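Sobre nós

A Tevodau é um laboratório independente de ensaio de garras, braços robóticos, câmaras e controladores. Trabalhamos para integradores, fabricantes e equipas de investigação que precisam de comparar equipamento antes de comprar ou antes de fechar um projeto.

Não vendemos equipamento nem recebemos comissões. O cliente paga o ensaio e recebe o relatório completo, incluindo os resultados que não lhe agradam.

O que fazemos

Cada ensaio parte de uma tarefa concreta definida com o cliente. Montamos o braço, trocamos a garra ou o controlador e repetimos a mesma tarefa nas mesmas condições. Registamos tentativas, falhas, tempos e intervenções do operador. Até fevereiro tínhamos concluído 117 comparações, com 357 configurações diferentes de braço e garra.

Os pedidos mais frequentes são:

Comparação de garras de dois e três dedos em objetos leves ou deformáveis
Avaliação de câmaras de pulso e câmaras fixas com pouca luz
Latência e repetibilidade de controladores
Passagem de cabos e fixação da base em montagens temporárias

Onde trabalhamos

A sede fica no edifício Lotley, com 3 salas de ensaio. Uma delas está montada como quarto, para tarefas domésticas: recolher objetos pequenos, apanhar migalhas, trabalhar sobre tecido. As superfícies moles dão resultados muito diferentes dos obtidos em bancada, sobretudo na altura de aproximação e na força de fecho.

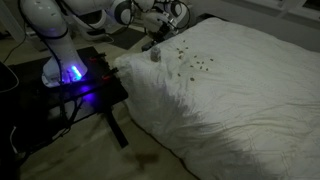
Ensaio sobre edredão, com o braço junto à cabeceira da cama e a garra virada para baixo.

Quem somos

Hubert Kaczorowski dirige os ensaios mecânicos e assina os relatórios. Seon-mi Cha é responsável pela visão e pelos controladores e mantém o Stusance, o nosso programa interno de registo, onde estão guardadas 2795 horas de ensaio. A equipa da oficina fabrica suportes, adaptadores de flange e dedos de substituição.

Com a Carhuamaca, nossa parceira na calibração de sensores de força, revemos os procedimentos de medição todos os anos.

Trabalhar connosco

Os pedidos de ensaio devem indicar o modelo do braço, a garra, o controlador e uma descrição curta da tarefa. Respondemos com uma proposta de protocolo e um prazo. O equipamento do cliente pode ser entregue na receção do edifício Lotley, entre as 9h00 e as 17h30.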